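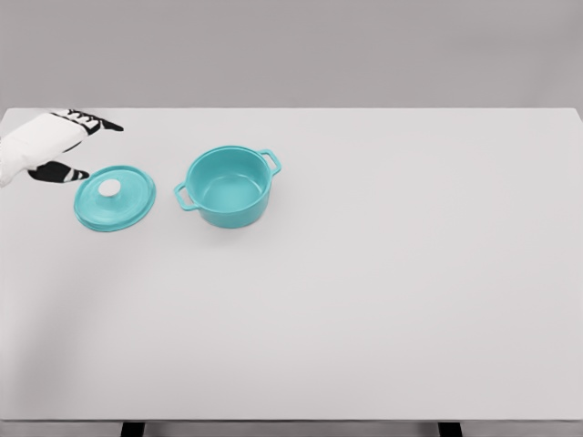 講演用メモ(読み上げ原稿を兼ねる)
題目:シミュレーションでの操作課題を、どう決めて、どう記録するか
2019年6月22日 持ち時間40分、質疑は別

はじめに(ゆっくり、水を一口飲んでから)

皆さん、今日はお集まりいただいてありがとうございます。Avcombeのガエタン・タンギーです。前の方の席がまだ空いていますので、よろしければどうぞ前へ。後ろからだとスライドの字が小さいと、前回ずいぶん叱られました(笑)。

今日お話しするのは、ハンドの性能の話でも、学習の手法の話でもありません。もう少し地味な、約束ごとの話です。課題をどう書くか、何をもって成功とするか、あとで別の人が読んで同じことができるように何を残すか。私はこういう話がとても好きでして、放っておくといつまでもしゃべりますので、司会の方、遠慮なく止めてください。

題材は鍋の蓋です。蓋と鍋が机の上に別々に置いてあって、ハンドが蓋の方へ指を伸ばしている。これだけの場面で、決めておかなければならないことが驚くほどたくさんあります。

1 課題文の書き方

(ここで会場に聞く:「蓋を閉める」とだけ書いてあったら、どこで終わりにしますか?)

私たちの社内規定は、Tevexという課題集を作るときに書き始めたものです。最初の版では、課題文は一行でした。「蓋を鍋にのせる」。ところが三か月もたつと、同じ一行を読んで、のせて手を放すまでと思っている人と、縁に触れたら終わりと思っている人がいる。どちらも真面目にやっているのです。それで集計が合わない。

いまの規定では、課題文に開始条件、終了条件、そして手を放したかどうかの扱いを必ず書きます。つまみを持つのか、縁を持ってもよいのかも書きます。どちらでもよいなら「どちらでもよい」と書く。空欄はいけません。空欄は、書き忘れなのか自由なのか、読む人には区別がつかないのです。

2 初期配置

蓋と鍋の間隔、これが曲者です。離れて置くのか、接していてもよいのか。鍋の取っ手の向きはどうするのか。取っ手が蓋の側に張り出していれば、指の通り道が変わります。

規定では、初期配置は乱数の種と一緒に、生成後の座標そのものも保存することにしています。種だけでは足りません。ソフトの版が上がったとたんに、同じ種から違う配置が出てきたことがありました。あのときは345件を捨てました。思い出すといまでも胃が痛いです。(少し間をとる)

それから、机の上に余計な物を置かない条件と、置く条件は、別の課題として番号を分けます。何もない広い机でうまくいったという結果を、散らかった台所の結果と同じ表に並べないこと。これは自戒をこめて申し上げます。

3 成功の判定

(この節は長くなりがち。10枚目のスライドは飛ばしてもよい)

蓋の中心と鍋の中心のずれ、蓋の傾き、静止していること。この三つをしきい値で見ています。静止の確認には待ち時間が要ります。ビセンテ・ハラさんが、待ち時間なしの判定では蓋がまだ滑っている途中でも成功になると指摘してくださって、私たちは過去の3,000試行を全部かけ直しました。週末が二回なくなりましたが、やってよかったと思っています。ハラさん、今日は会場にいらっしゃいますか? あとでお礼を言わせてください。

もうひとつ、指が蓋や鍋にめりこんだ試行は、見た目がどれほどきれいでも失敗とします。画像だけ見ていると、これがなかなか分かりません。接触の記録を必ず横に並べて見ること。

4 記録と表示

画像を資料に載せるときは、計算で描いた絵か実写かを明記します。最近は描画がきれいになりましたので、質感だけでは初めての方が取り違えることもあります。小さなことのようですが、実機の安全の話をしている場で取り違えが起きると、議論が丸ごとずれてしまいます。

規定で必須にしている記録項目は7つです。
課題番号と版
物理エンジンの名前と版
ハンドのモデルの版
初期座標
操作の入力
接触の記録
判定の結果と、判定プログラムの版

判定プログラムの版、これを忘れる方が本当に多いです。私も忘れました。

5 実機へ移すとき

シミュレーションの合格は、実機の許可証ではありません。Kekauの共同作業では、実機に移す前に必ず別の確認表を使います。力の上限、非常停止の位置、人が立ってよい範囲。蓋ひとつの課題でも省略はなしです。軽い物だからいいでしょう、と言われることがありますけれど、動くのは腕のほうですからね。

(時間が押していたらNigatuの事例は省く。余裕があれば、確認表を紙に印刷して機械の横に貼った話をする)

質疑に備えて
しきい値の根拠を聞かれたら、鍋の縁の幅から決めたと答える。数値は補足資料の表に。
規定の文書は公開するのかと聞かれたら、10月に改訂版を出す予定。旧版が欲しい方には個別に送る。
ほかのハンドでも使えるかと聞かれたら、指の本数によらない書き方にしてあるが、つまみの持ち方の項だけは読み替えが必要。

終わりに、改訂案への意見を受付の用紙に書いていただくようお願いする。匿名でも結構です、と必ず付け加えること。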